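Sadholm open day: two buses and a robot arm

The Nolura workshop in Sadholm opens its doors once a year, and this year I remembered to book. The trip took two buses, the second of which stopped at every hedge between Kilthorpe and the ring road. I arrived nine minutes late and was handed a lanyard with Thulani Radebe's name on it. I never met Thulani Radebe, but I hope he got in.

Our guide was Noémie Mallet, who had plainly given the tour several times that morning and had stopped waiting for laughs. She took us past the offices, past a locked door we were told was very interesting, and into the handling room, where the arms practise picking things up. Machines have been able to weld cars for decades, she said, but soft and crushable things still give them trouble. I thought of my own record with fitted sheets and felt some kinship.

The arm carries a small camera down by its fingers, and a monitor on the wall shows what it sees. Most of us watched the monitor. It is an odd way to look at a table – everything pale and slightly out of focus, with a large black finger poking up from the bottom like someone trying to get a waiter's attention.

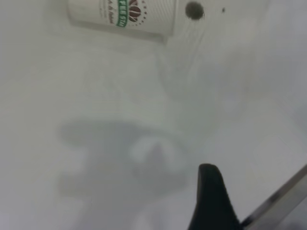 Paper cup on its side, top; finger, bottom. 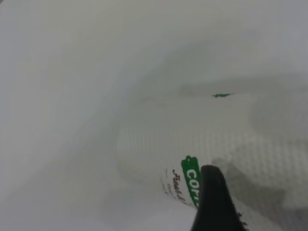 Prakash Kurup, who was running the session, took questions. A man at the back wanted to know how much it all cost, and was told "it depends", twice. Someone else asked whether it could do ironing. Prakash said people always ask about ironing.

Lunch was a sandwich in the corridor, beside a display case holding a Kulkarni motor from the firm's early days and a card with serial number 3249 typed on it. Gopinath Raju, retired from the winding shop, told me more about that motor than I can repeat.

The next open day is in September. Places are limited to 200 and booking is by email. Take the earlier bus, and check your lanyard.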